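Kitchen set passes 2,000 episodes

The Flondico kitchen set now stands at 2075 recorded episodes, up from 1577 in the last issue. Most of the new ones are toast runs: an operator teleoperates the arm while the wrist camera and joint positions are logged together. Operators work in pairs and swap after 2 hours.

Failed attempts are kept and labeled, including missed grasps and dropped slices. Starting in May, we will also vary where the toaster and bowl sit between runs, which the current policy handles poorly.

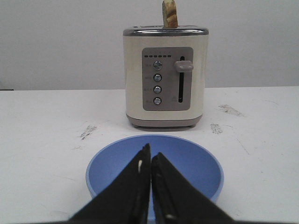
Yasmine Radwan would like the failures split into finer labels before anyone trains on them, and she asked that a miss at the slot not be filed with a drop over the bowl. The labeling guide will be updated to match. Comments on the draft can go to the Samier list.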